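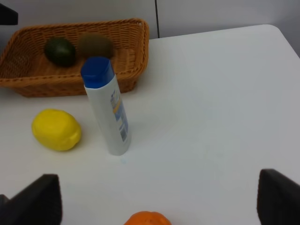
Griffiths Mutual is delighted to announce that Adanech Gebremichael has been appointed Chair of its Board of Directors, taking over in March from Maxine Katene, who is stepping down after 15 years with the company. Members who have followed Griffiths for any length of time will know both names well, and we hope you will join us in wishing each of them the very best. Maxine has always said that a board should talk about household insurance the way people talk about it in their own kitchens, with the bills on the table and a basket of fruit like this one, kiwi and all, within reach. That is more or less how she ran things, and it is a habit Adanech has promised to keep.

Adanech joined the Griffiths board four years ago from Ollier, the reinsurance broker, where she looked after small mutual insurers and got to know a good many of their managers by first name. She studied economics and then accounting, and began her working life on the claims desk at Plernullow, answering phones through two very wet winters. She still speaks fondly of that job, and of the customers who called back just to let her know the roof had been fixed.

"I learned the business from people who were having a bad week," said Adanech. "I would like every decision we make in the boardroom to hold up when it gets read out over the phone to one of them. Maxine has left us in good shape, and I am grateful to her for the time she has given me over the past few months, including a great many long phone calls in the evening."

Maxine joined Griffiths as head of member services and moved to the chair after the merger with Jadton, a period she describes as the busiest of her life. The combined company now employs 112 people and has an agency network that reaches 676 towns, many of them places where the local agent also coaches softball or sings in the choir. She will stay on as an adviser until the summer and then plans to spend more time with her grandchildren and her much neglected vegetable beds.

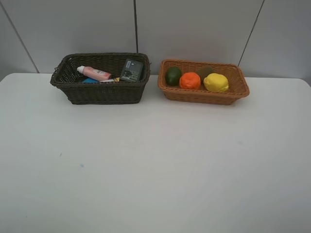 Two woven baskets, side by side on a white table.

"I have loved this work, and I have loved the people even more," said Maxine. "Adanech asks good questions and then waits for the answer, and I can't think of anyone I would be happier to hand things over to."

The remaining members of the board continue in their roles, and there will be no change to policies, premiums or agent contacts as a result of the appointment. Members are warmly invited to meet Adanech at the spring open house at our head office, which starts at 4 p.m. with coffee and something sweet. Details will be mailed along with the annual statement.

About Griffiths Mutual
Griffiths Mutual provides home, farm and small business insurance and is owned by its policyholders. For press inquiries, please contact the communications office at Griffiths Mutual.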